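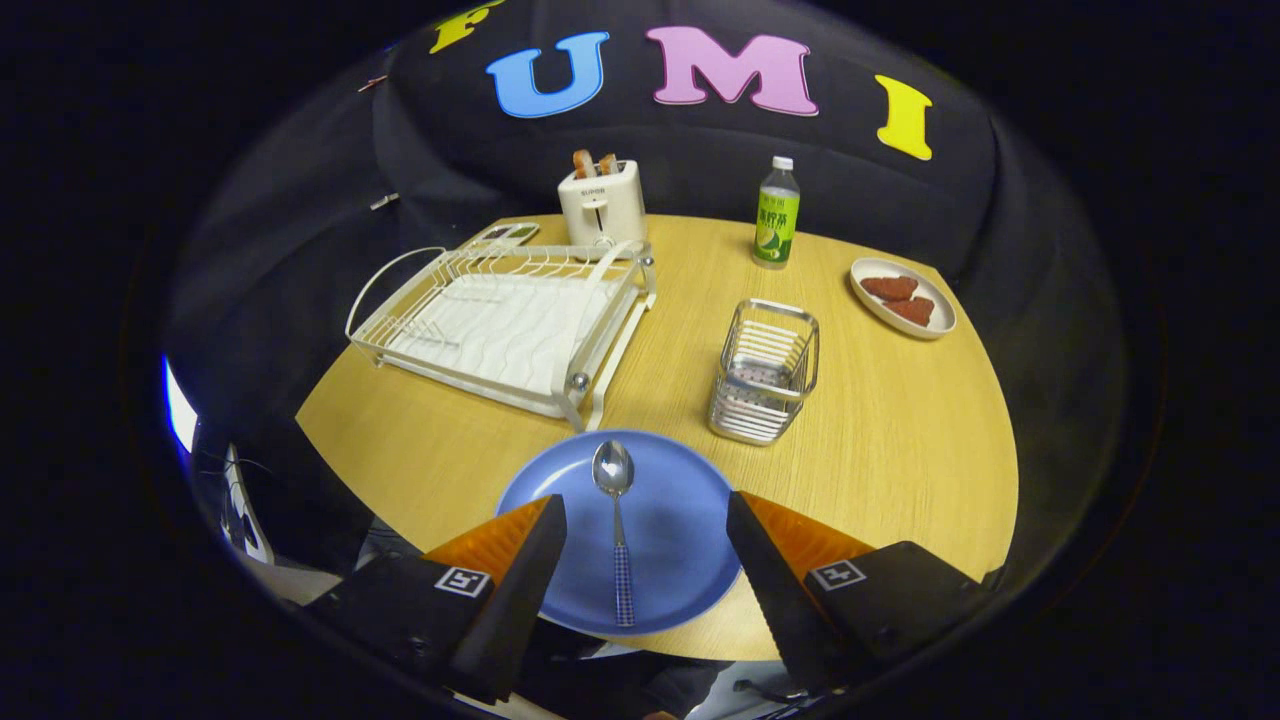
NOTES — teaching by hand, kitchen table task (keep it under 40 min with questions!!)

Slide 1. Up already while people sit down
Say hi, say who I am, thank Loukia Gavalas for the slot. Don't read the title out.
The job is clearing up after breakfast. Spoon, blue plate, drying rack. Kids do this. Ask the room how they'd write it down as code. Wait. Let it be awkward.
Orange pads = the fingers, open either side of the spoon handle. Point at them, people in the back miss it.
Square markers, one per finger — that's how we get the opening width. One sentence, move on.

Slide 2. Two ways to show it
By hand: you hold the gripper, you do the task, camera rides along. No arm in the room at all.
By remote: you sit at the leader arm and drive the follower. Slower. You feel clumsy for the first hour, everyone does.
We did both in the Tindimley project. Hand-held got us 2,968 demos, remote 1,556. Same people, same hours. Let that number sit on screen.
But — remote demos are ones the arm can definitely do. By hand you can twist your wrist in ways it can't. We threw out a lot for that. Do NOT get into joint limits here, someone will ask anyway.

Slide 3. Spoons are mean
Thin, shiny, lying flat on a plate. Pads have to come down low without shoving the plate.
Grab the handle, not the bowl. Sounds obvious. Half the early demos were bowl grabs becuase that's what looked easy to the person.
Shiny metal cutlery basket too — reflections. Mention quickly.
Story: first week in November, I did the spoon the same way all afternoon, very proud. Policy fell over as soon as the plate moved. Vary the start. Say it twice.

Slide 4. Leave the clutter in
Toaster with the toast sticking up, drink bottle, plate with the heart-shaped things on it. None of it is part of the spoon task. Stays on the table.
Clean table demos gave us a policy that only likes clean tables.
Move stuff between takes, not during.

Slide 5. What I'd tell a new demonstrator
Slow down near contact. Everywhere else go normal speed.
Don't fix a bad grasp and carry on as if nothing happend. Either label it a recovery or bin it.
Switch people after 2 sets. Tired hands = lazy demos, you can see it in the data.
Fesora does the labeling, Issahaku is the replay tool. Link on last slide, don't demo live. Last time. No.

Questions — if it's quiet, ask who here has driven a leader arm and hated it
Water!!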